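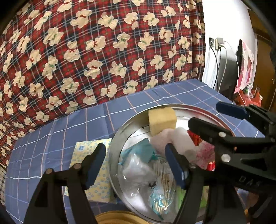 Espinoza Side Earners, minutes of the meeting of 2nd December

I took the notes again, so if something sounds off, it's my handwriting and you can yell at me in the group chat. Good turnout, lots of cookies, and we started late thanks to the parking lot.

Minutes from last time

Read and accepted. One fix: I wrote that Prellinow pays out at 100 points. It's 1000 points! Sorry to everybody who got excited. I've changed it in the copy on the shared drive.

Prellinow

This took up most of the first half. Several of us are still getting kicked out of surveys near the end, after we've answered all the questions about age and zip code and what kind of cereal we buy. One member got partway through 4 in one evening and was credited for one. We talked about whether it helps to fill out the profile pages first, and the people who had done it felt they were getting fewer kick-outs, though I don't think we have enough to go on yet (I filled mine out in May and I still get bounced plenty). Support does answer if you send a screenshot with the survey number showing. Without the number you get the canned reply.

Agreed: anyone who gets kicked out past the halfway mark will save a screenshot and drop it in the Prellinow folder, and we'll go through them next time.

Pandix wallet

Some of us have switched to getting paid through Pandix, and the question was whether the withdrawal fee makes it worth it. The fee is the same however much you take out, so pulling out small bits every week is a bad deal. I have been doing exactly that, so ouch. The general feeling was to let it pile up a little, but not to leave it sitting there for months either, and there was some back and forth about what counts as a little. We didn't settle it. One person is staying with gift cards no matter what and would like that written down, so there it is.

We also went over the log-in stuff again for the new folks. Turn on the two-step code. Write the recovery words on paper and keep the paper somewhere you'll find it. Don't type them into any site that asks, even if the page looks exactly right. A couple of us had gotten an email saying our Pandix account was "on hold," with a big button to click, and we compared them on our phones and the sender address was junk on both. Delete it if you get it.

Stutemo 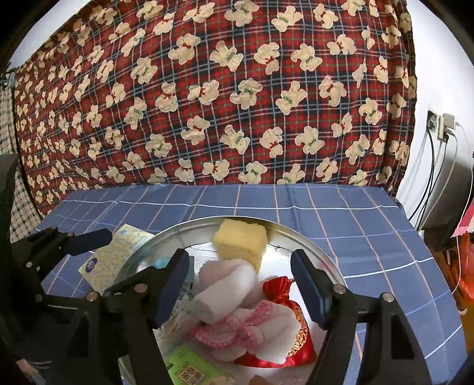 Stutemo has opened up its tagging jobs to newer accounts, and I think this could be the best thing we've had in a while, at least for people who like quiet work! You're shown a photo, you type the words a shopper would search for, and a reviewer checks it. The trick is being plain and complete. Most of us undertag. With a fabric like the one in the photo I'd have stopped at "red plaid" before, and now I'd go on to put teddy bear, cream, bow, red bow, green bow, checked, navy. Leave out words like "cute" and "cozy," the reviewers strike those (I lost points on that twice). Spelling counts too, and "plad" will not get you paid.

Pay is by the batch. You can have 3 batches open at once, and if you let one run out of time the others stay put, which I was glad to hear. A few people asked if it works okay on a phone. Yes, but the box for typing jumps around, so a laptop is nicer if you've got one.

Agreed: anyone who wants to try it will do one batch before next time and bring back how long it took, so we can work out what it pays by the hour. Please time it for real, with the snack breaks in.

Referral links

We had the talk again about posting referral links in the group chat. People are tired of scrolling past them. There was a vote and it passed easily: links go in the pinned post only, one per person per site, and if yours is out of date please take it down. I'm guilty here, mine was still up for a site that closed.

Keeping records for taxes

Short one, as we were running out of time. Write down the date, the site and the amount when it lands, gift cards included. I'll put a blank sheet on the shared drive so nobody has to build one. We're not tax people, so if you've had a big year, go ask somebody who is.

Other things

The room has a new door code, so check the chat before you drive over. Bring your own charger, there weren't enough outlets on the window side. Next time we start with the Prellinow screenshots and then the Stutemo timings, and if there's room after that we'll get back to the Pandix question.

Espinoza Side Earners | Contact us | All rights reserved | Back to top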